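밤하늘의 이상한 불빛 이야기를 좋아한다고 하면 사람들이 꼭 묻는다. 그래서 외계인을 믿느냐고. 나는 이 질문이 늘 좀 답답하다. 내가 궁금한 건 그 불빛을 본 사람이 뭘 어떻게 적어 놨느냐는 건데, 그걸 묻는 사람은 별로 없다.

지난 7월에 루투메티 호수 쪽 목격담 모음을 며칠 붙들고 읽었다. 200건쯤이면 금방 읽겠지 했는데 웬걸, 새벽 두 시까지 못 덮은 날도 있었다. 그런데 읽을수록 아쉬운 게, 다들 크기 얘기는 그렇게 열심히 하면서 방향은 안 적는다는 거다. "축구장만 했다"는 말은 거리를 모르면 아무 쓸모가 없다. 차라리 팔을 쭉 뻗었을 때 새끼손톱에 가려졌는지, 어느 산등성이 위였는지를 써 주면 얼마나 좋을까! 시각도 그렇다. "저녁 먹고 나서"라니, 그 집 저녁이 몇 시인지 내가 어떻게 아나.

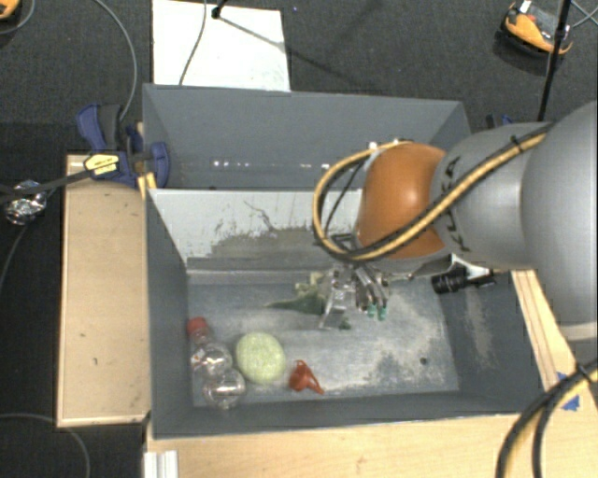

기리시 바지파이는 내 생각에 반대한다. 목격자한테 각도니 방위니 요구하기 시작하면 겁먹고 아예 신고를 안 하게 되고, 그러면 서툰 기록마저 사라진다는 것이다. 양식이 복잡해질수록 남는 건 원래 장비 들고 다니던 사람들 이야기뿐이라고도 했다.

음, 일리는 있다. 나도 소베란처럼 항목이 30개나 되는 신고서를 만들자는 건 아니다(그런 걸 누가 길바닥에서 채우겠나). 딱 네 개만 있으면 된다. 시각, 방향, 높이, 그리고 얼마나 오래 봤는지. 이 정도는 휴대전화 메모장에 금방 적는다.

다브스카 사례가 나는 아직도 아깝다. 한 마을에서 여럿이 같은 밤에 봤다는데, 방향을 적은 사람이 둘만 있었어도 지도에 선을 그어 볼 수 있었을 거다. 금성이었는지 비행기였는지 정말 모를 것이었는지, 이제는 따질 방법이 없다. 그런데도 게시판에서는 믿는 쪽과 안 믿는 쪽이 댓글 855개를 달아 가며 싸우고 있으니 원.

나는 '모르겠다'로 끝나는 기록도 좋아한다. 다만 어디까지 알고 어디부터 모르는지는 써 줬으면 한다. 혹시 오늘 밤에 뭔가 보시거든, 영상부터 찍지 말고 시계를 먼저 봐 주시길.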